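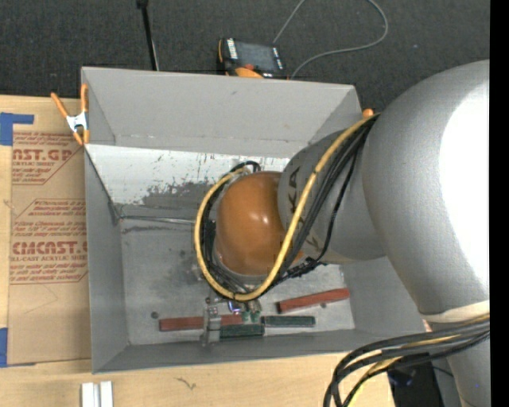
By the time I got my coat off, the people at Skadorell had already collected 90 examples, and it wasn't even ten in the morning. An example, in their world, is one go at moving a block from wherever it happens to be lying to wherever somebody wants it. They need 1,000 for the first round of training. I'd come to watch for a day, and I ended up with the controls in my hands by lunch.

The project is called Kombo, and the idea is simple enough that I got it on the second try. You steer the arm through a job, the computer records every joint and every camera view, and later on a learning program called Titar chews through all of it and tries to do the job itself.

What surprised me is how plain the stuff is. You've got red blocks and dark green blocks in a gray bin, and the bin has clearly had a hard life (the floor is all smudges and scratches). An orange-handled spring clamp grips one corner of it. I've seen fancier setups in my brother-in-law's garage!

My first try took forever. I came down too far to the left, nudged a green block under a red one, and then sat there wondering which way was up on the joystick. I asked if we should throw that one out. Oh no, they said, keep it — the messy ones get a label and go in a separate folder, and Titar gets a look at those too.

Between tries you reach in and mix the blocks up, and I was bad at this as well. I kept setting them down in tidy rows, like I was putting away silverware. They want them crooked, touching, shoved up against a wall, all the ways a block might land if you dropped it.

The last big set they put together, for a parts supplier called Zudamex, came to 1,559 examples, and 1,176 of those made the cut after review. The review is a person at a desk with a big mug of tea, watching clips at double speed and hitting one key or another. I lasted twenty minutes in that chair. Then I went back and asked for another turn with the arm, and got four more in before they needed the table.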